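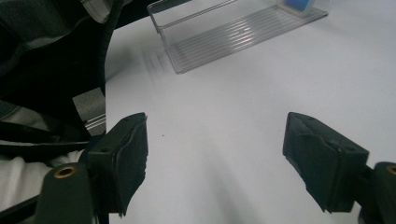
Visit to the Narnum Shared Workshop, Lundska

Report prepared by Huiling Fang for the members' bulletin
November 12, 2021

A party of eight members visited the Narnum workshop in Lundska at the invitation of its coordinator, Tyson Sutherland. The purpose of the visit was to see the hand-held gripper which members there have been building since September, and to establish whether a similar build could be undertaken on our own premises.

Mr Sutherland received the party and gave a short account of the workshop. It has 52 paying members and is open on four evenings a week. The gripper, known within the workshop as Callinel, was proposed by Leidy Valderrama and is intended to be held and moved by a person, so that the same fingers may later be fitted to a small arm now under construction by Junhao Cao.

Ms Valderrama then explained the construction. The tool has two fingers, each made up of a dark plastic mount and a block of black foam which serves as the gripping pad. Brass threaded inserts are set into the mounts. Earlier mounts were screwed directly into the plastic, and the threads failed after a few changes of pad. The inserts were adopted on the advice of Muchen Ren and have been retained in every version since.

The pads gave rise to the longest discussion. Foam was selected for its low cost and for its hold on smooth items, but it wears. The lower edges of the pads now in use are rough, and the right-hand pad is scuffed across its surface. Mr Cao favours a thin rubber facing. Ms Valderrama prefers to keep plain foam and to replace it more often, a change she puts at 10 minutes for the pair. The question had not been settled at the time of our visit.

Practice is carried out at a pale table with a clear slatted rack, and members take turns with the tool. Each turn is limited to 90 minutes. Our members were invited to try it and several did so. It was generally felt that the opening between the fingers was generous and that the grip itself required some patience to learn.

Mr Sutherland has kindly offered to lend us the drawings of the mounts. Members wishing to take part in a build should give their names to the secretary, stating whether they have access to a soldering iron suitable for fitting inserts. A return visit by Ms Valderrama and Mr Ren is under discussion.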